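Pisach Tabletop Arm Kit: Frequently Asked Questions

Ordering and contents

What comes in the kit?
One arm with wrist and gripper fitted, one sensor module, a power supply, the cable set, a clamp plate and a license for the Emen control software. The two-arm version has a second arm, a second clamp plate and a sync cable. A computer is not included.

Can I start with one arm and add a second later?
Yes. Order the expansion set, which has everything except the software license. The existing license covers up to 4 arms on one network.

Does the kit ship assembled?
The arm ships in two sections. Joining them takes four screws and one connector. The sensor module is already mounted at the wrist and should stay there. Removing it voids the factory calibration.

Where do you ship from?
All kits leave from the Clistdale warehouse. Orders received before noon on Thursday go out the same week.

Setup

What kind of table do I need?
Any flat, stable surface that does not rock when pushed. Folding tables are acceptable if the legs lock. The arm should stand on its own base and not on the work table, so that arm movement does not shift the objects.

How high should the table be?
Up to 900 mm from the floor with the standard base. Above that, use the tall base (sold separately).

Do patterned tabletops cause problems?
Sometimes. The sensor module separates objects from the surface by depth first and color second. Strong veining or checks can lower detection scores for flat objects such as coasters or playing cards. Upright objects are rarely affected. Run the surface scan in Emen once with the table cleared, and repeat it whenever the table is replaced or moved to different lighting.

Can it pick up shiny objects?
Polished metal is harder than plastic or wood. Spoons, forks and similar items reflect light unevenly and may be reported with the wrong angle. Turn on the Reflective profile in the Objects menu. The profile takes two depth readings per pick and adds 5 seconds to the cycle. If two thin items lie side by side, leave a finger's width between them or the software may treat them as one.

How should I route the cables?
Leave a loose loop at the wrist joint. A cable pulled tight at the wrist will trip the torque limit when the joint turns to the end of its range. Tie the rest to the arm with the straps supplied.

Operation

What is the widest object the gripper can hold?
76 mm with the standard fingers. This covers most drinking cups gripped from the side. For tapered cups, set the grip height to the middle third.

Can two arms share one table?
Yes. Enter the position of both bases in Emen before the first run. The software assigns a zone to each arm and holds one back when the zones overlap. Handovers between arms are supported in version 4 and later.

How are tasks taught?
By hand guiding or from the task library. With hand guiding, hold the arm below the wrist, press the teach button and move through the task at normal speed. Several short demonstrations give better results than one long one.

Is it safe around children or pets?
The arm stops on contact, but it is not a toy and must not run unattended. Keep the floor around the base clear.

Service

What does the warranty cover?
Motors, joints and electronics. Gripper pads are wear parts and are not covered.

Who handles repairs?
Steiner handles all repairs and yearly calibration. Open a ticket from the Help menu in Emen. The log file is attached automatically.
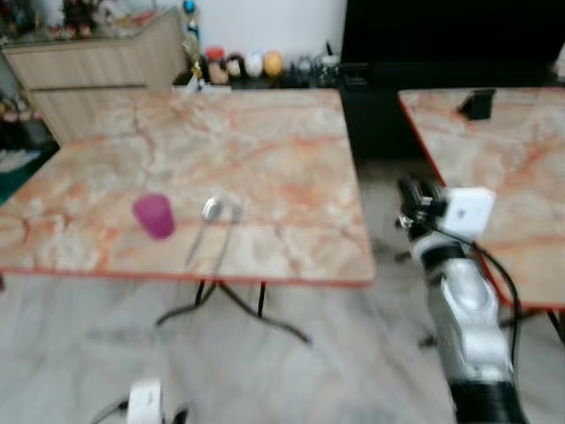
Arm beside a work table set with a cup and metal utensils.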